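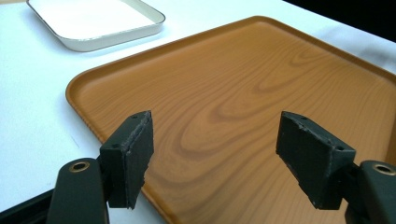 Noura Zoubi
Lecturer, Food Service Operations

Unit 2: Tray service and table surfaces

Surface finish affects three things in a tray service line: grip, glare and cleaning time. Printed wood-grain finishes are common on larger trays. The print is decorative and says nothing about the core material, so check the supplier's sheet before setting a wash temperature.

Terms used in this unit

Footprint – the outer length times the outer width, rim included.
Well – the flat area inside the rim. Place settings are planned on the well, never on the footprint.
Stack pitch – the height added by each further tray in a stack.

Worked case. A cafeteria serves 449 lunches in one sitting and owns 215 trays. Each tray must go out at least twice, and 19 of them a third time. If the washer takes 13 trays per rack, the full stock needs 17 racks, the last one partly filled.

Rim color is often used to separate sizes or diets. Pick one code and keep it across all service points.

Reading for the next unit: Khoury, course reader, chapter 13. Problem sheets go to Thongchai Kongkaew before the February break.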